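We've had Shevchuk for a month now, and the old kelpie-cross still won't sleep anywhere but the hallway. Caroline Ndung'u from the Prestolton rescue warned me he'd take his time settling.

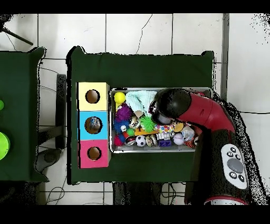 Three boxes and a tray of toys on the green cloth.

He's nine, so the adoption fee was only $381 with his vaccinations done, and the dental in January cost me another $551 (ouch!). Worth it though – his breath used to clear the lounge room.
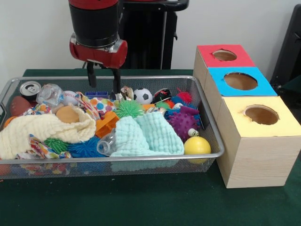 Walks are 30 minutes, morning and evening, out along the Tonden track. He pulls like mad for the first bit and then trots beside me like a perfect gentleman.

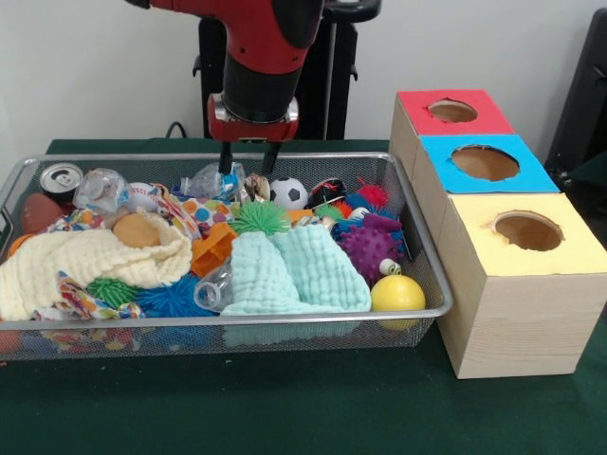 Next job is the car. He's happy to hop in, but he whinges the whole way to the vet, so we're practising with short trips round the block.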